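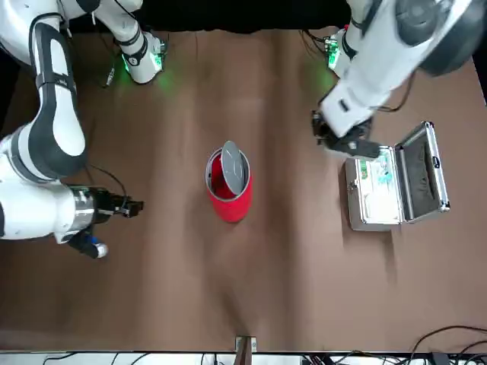 Revathi Achari

Equipment Planning Meeting, Hamdale Bench Automation
Minutes
Nov 20, 2023

Present: R. Achari (minutes), bench lead, controls engineer, purchasing, site safety, maintenance.
Apologies: finance. Comments on items 3 and 7 were received by email and are noted there.

1. Minutes of the previous meeting

Accepted with one correction. Under "Spares," the text should read "wrist cable, right arm" and not "wrist cable, both arms." The left arm cable was already in stock. Purchasing has the corrected copy.

Open actions from last time:
Return of the damaged shell panel to Plaltov: closed.
Label printer for the cable drawer: still open, moved to item 8.
Written quote from Kurian for finger blanks: received, see item 4.

2. Status of the two-arm bench

The bench lead reported on the current setup for the Jara kit work. Both white arms reach in from the far side of the table, with the black backdrop behind them. The workpieces are the red bin with its loose round lid and the foam-lined aluminum case. Left arm works the case, right arm works the bin side. Short black fingers are fitted on the right gripper.

The bin and its lid remain the harder of the two parts. The lid can come to rest tilted inside the opening, and the present fingers have little to hold when the disc is at a steep angle. The bench lead wants a finger with more reach and a softer face before any more cycle work is done on the lid.

The case causes fewer problems. Items packed against the back wall of the base have to be approached from above, close to the hinge side, and the open lid limits how far the left wrist can turn. The controls engineer has a keep-out volume around the lid in the motion planner. It is conservative and costs time on each approach. He will try a tighter one after the new case holder is in place.

Agreed that the task list for Jara stays as it is through the end of the planning period. No new objects will be added to the bench until the purchases under item 4 are fitted and checked.

3. Budget position

Purchasing presented the figures for the small equipment line.

Committed and invoiced to date: $1856. This covers the replacement power supply, the backdrop mounting and the return freight to Plaltov.
Available for the rest of the period: over $1000, subject to the freight credit from Plaltov being posted.

Finance commented by email that the freight credit should not be counted until it is on the account. Purchasing agreed and will hold the last order until the credit appears.

The arms themselves sit on the capital line and were not discussed. The service contract renewal is also capital and will come to the spring planning round.

The bench lead asked whether unspent money can be carried over. Purchasing said it cannot. Anything not on a purchase order by the close of the period goes back to the site.

4. Purchases for the bench

4a. Finger blanks and soft pads (Kurian)

The quote is for $837, made up of machined blanks for both grippers, a set of pads in two hardness grades, and the mounting screws. Delivery is by ground freight and is included. The quote is valid to the end of the month.

The controls engineer asked whether the blanks could be printed on site. Maintenance has printed fingers before and found that the screw holes opened up under load. The shop could add metal inserts, but the time needed is not available in this period. The bench lead prefers the machined parts for the production fingers and printed parts for trials of shape.

Safety asked if the new pads shed material. Kurian's data sheet does not say. Purchasing will ask before the order is placed.

Approved, subject to the answer on shedding.

4b. Case holder

The aluminum case now lies directly on the brown table surface. The surface is slightly wrinkled, and the controls engineer does not want to rely on it to keep the case square to the arms. A simple holder was proposed: a flat plate with low stops on the outside of the base and a separate rest for the open lid.

Maintenance can make this from stock plate. No purchase is needed apart from rubber feet, which will go on the consumables account. The lid rest has to stay clear of the latch. Drawing to be checked by the bench lead before cutting.

Approved.

4c. Table covering

A replacement covering was requested on the grounds that wrinkles run front to back across the work area. Two options were looked at, a new sheet of the same matte brown material or a bonded mat. The bonded mat is flatter, but it takes longer to remove when the table has to be opened up, and the sample on hand is glossy enough to upset the vision system.

Decision: same matte material, stretched and clamped along the edges. The color is to stay brown so that existing recordings remain comparable. To be ordered only when the Plaltov credit has been posted.

4d. Second bin

Request to buy a spare of the red bin, with lid. The bench lead said that the rim will wear if the lid work is run daily and that a like-for-like part may be hard to find later. Purchasing noted that this is a low-cost item and can be bought on the site card.

Approved. The bench lead is to check that the rim and lid match the current part before the old one is retired.

5. Cable handling

Maintenance raised the condition of the cabling on and around the table. Cables hang from the arms and lie partly on the work surface, and there is a tangle over the near corner on the left arm's side. None of this has caused a stop so far. The concern is snagging on a wide move of the left forearm, and the time lost whenever a cable has to be traced.

Options discussed:

Spiral wrap on the arm cables. Cheap, but adds stiffness at the wrist. The controls engineer is against it on the gripper side.

Short hook-and-loop ties at fixed points on the shells. Acceptable to everyone. Slack has to be set with the arms at full reach and checked again after the first warm-up run.

A tray under the near edge of the table for the device cables. Maintenance has a spare length of tray from the old Hamdale packing line that can be cut to fit.

Agreed: ties on the arms, tray at the near edge. Maintenance will do both in one stop so that the bench is down only once. The small fixture with the square plate at the near edge must not be moved during this work. If it is disturbed, the bench lead must be told before the arms are restarted.

6. Safety

Safety asked that the bench sign say what state the arms are in when the green indicator lights are on. Visitors have been reading green as "safe to reach in." The controls engineer will supply wording from the Plaltov manual, and safety will post it at eye level on the approach side.

The floor marking on the visitor side has lifted at one corner. Maintenance to redo it during the cable stop.

Lockout for finger changes was reviewed. The present procedure covers one gripper at a time. With blanks arriving for both grippers, the bench lead asked to lock out both arms together. Safety agreed, provided the checklist is reissued first.

7. Planning for a second bench

A short discussion only. The Jara plan calls for 4 identical benches if the kit work is accepted, and the site would like to know what a second one needs in floor space, power and supervision. The controls engineer thinks the present footprint is wasteful and could be reduced by moving the controller under the table. Maintenance objected that this makes the controller filter hard to reach.

Purchasing asked for a parts list that separates what must be identical (arms, grippers, table height, backdrop) from what may be sourced locally (table frame, covering, trays). Plaltov's last stated lead time for arms was given by phone and should be confirmed in writing.

Finance wrote that no capital request will be read without a maintenance estimate attached. Noted.

No decision taken.

8. Actions

Purchasing: ask Kurian about pad shedding, then place the order under 4a.
Purchasing: watch for the Plaltov freight credit and release the table covering.
Purchasing: written lead time from Plaltov.
Maintenance: case holder drawing to the bench lead.
Maintenance: ties, tray and floor marking in one stop.
Maintenance: label printer for the cable drawer, carried over.
Controls: tighter keep-out volume once the holder is fitted.
Controls: indicator wording to safety.
Safety: reissue the finger change checklist for both arms.
Bench lead: spare bin and lid, check of fit.
R. Achari: draft parts list for a second bench, circulated before the next meeting.

9. Any other business

The bench lead asked that the good hex drivers be returned to the bench drawer after use.

Next meeting to be set by email once the Kurian delivery date is known.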